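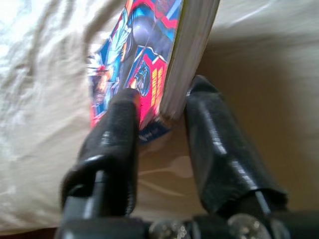 I started Elex to make one thing, the Prutora, and it's still the thing I spend most of my week on. It's a pair of robot arms with a gripper on each, sold or hired as a kit to people who want to try out tidying and fetching jobs in ordinary rooms. I don't mean factories or a lab bench with tape marks on it. I mean bedrooms, mostly, and the odd landing. A thick paperback like this one, gripped near its bottom end between two black fingers, is the sort of job I get asked for more than any other, and I love it because a book is such an awkward customer! The cover is slippery, the pages want to fan out, and if you pinch in the wrong spot the whole lot swings round on you.

I came to this from mending washing machines and card readers in Evcombe, so I'm no professor. I'd bought a second-hand arm to play with in the evenings and found that it was lovely at picking up wooden blocks and hopeless at picking up anything I owned. Socks, a phone charger, a comic, my glasses case. I made some new fingers for it, then some more, and a school down the road asked if they could have a set. After that I needed a name and a bank account, and here we are in the unit behind the tyre place.

What you get with a Prutora

The two arms come with their grippers already fitted, the cables, a camera for each wrist and a printed manual. The manual is 96 pages and I wrote all of it, so if a bit doesn't make sense please tell me and I'll have another go. Everything travels in a hard case from Damgaard, who also do the brackets and the stand. You will want a second person to lift it (I have tried on my own, and my back has opinions).

Setting up takes most people a morning the first time. You bolt the stand together, plug each gripper in, and run the warm-up moves before you put anything near it. Please do run them. I know they're dull to watch.

You can drive the arms yourself with the hand controls, or record yourself doing a job and have them play it back. Played-back jobs are fine for things that stay put. For anything soft you'll need more patience, plus a good many recordings with the object in different places. I'd sooner say that now than have you ring me cross in week two.

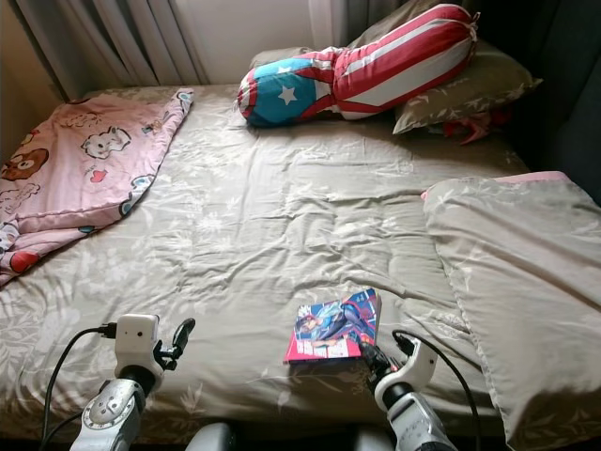

Both Prutora arms over a rumpled bed, with a comic book to pick up.

Why I bang on about beds

A bed is my favourite test place. A tabletop is flat and hard and tells you very little. On a comforter with creases running all over it, a book sinks in a bit and sits at whatever angle it fancies, and the finger has to get under an edge that's half buried in fabric. Then there's all the other stuff that lives on a bed – folded blankets, pillows in patterned cases, a bolster – and busy patterns give the cameras plenty to chew on. If you're thinking of trying a Prutora, have a go on a bed early on. You'll learn more in an afternoon there than in a week at the desk.

Things it won't do, so you don't buy it for them: make the bed, carry a full mug, or go upstairs. It isn't meant for lifting people or helping them move, and I won't sell it for that. It's slow as well. I like it slow.

Hiring and buying

Hire is £216 a week including the case, and I can drop it off myself if you're within 15 miles of Evcombe. Further out it goes by courier and you pay the carriage. If you hire first and then decide to buy, I take the first week's hire off the price. Bought kits have a 24 month guarantee covering the arms, the grippers and the cables. Fingers wear out, so those are cheap and I keep plenty on the shelf.

Schools and colleges, do get in touch before you fill in the order form, as I run a half-day session that goes with the kit and the dates go quickly. June is always full by Easter.

If you'd like to see one working before you spend anything, come to the unit. Bring something from home that you'd like picked up, the more of a nuisance the better. I'm usually in until teatime and the kettle's on the left as you come through the door.

Related pages
Prutora kit: what's in the case
Spare fingers and cables
Hire dates and carriage
Sessions for schools and colleges
Download the manual

Contact Elex, Evcombe | © Elex 2023 | Back to top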